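Setting Up a Pen Pick with the Zorach Two-Finger Gripper

Applies to the Zorach kit with the wrist camera fitted. Written by Sorcha MacKinnon, Viklund support.
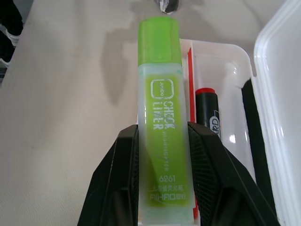
Wrist camera view: highlighter held by its lower half, cap pointing away from the gripper.

Pens and markers are a good first job for the kit. They are light, stiff and about the same width along the barrel. You will need the arm mounted and homed, the wrist camera connected, and a few pens with a storage box to put them in.

1. Open the Jetus panel and choose New Task. Pick "Hold and place" from the list. Leave the speed at the default until the task has run clean a few times.

2. Check the finger pads. Wipe the inner faces with a dry cloth. If you used the kit for cardboard before this, there will be dust in the texture.

3. Set the closing force to 3. Glass tubes need 2. Going higher will not hold a plastic barrel any better, and it can mark soft ones.

4. Jog the arm until the barrel sits midway between the fingers in the camera view. Aim for the lower half of the pen, away from the cap. A cap can pull off when the arm lifts.

5. Close the gripper and save the position as Grip. Printing on the barrel makes a handy check. We used an AIHAO highlighter, and if its lettering sits at a different angle after a move, the pen has turned in the fingers.

6. Move over the box and save the position as Place. Open the lid first and make sure the fingers clear it on the way in. The panel does not know where the lid is.

7. Run the task 11 times at default speed. If you get a slip, go back to step 4 before you touch the force setting.

If the panel shows error 203, the fingers closed without meeting anything. Jog a little closer and save Grip again.

Spare finger pads come in pairs and can be ordered from Fimunham. The next page covers picking pens that lie flat.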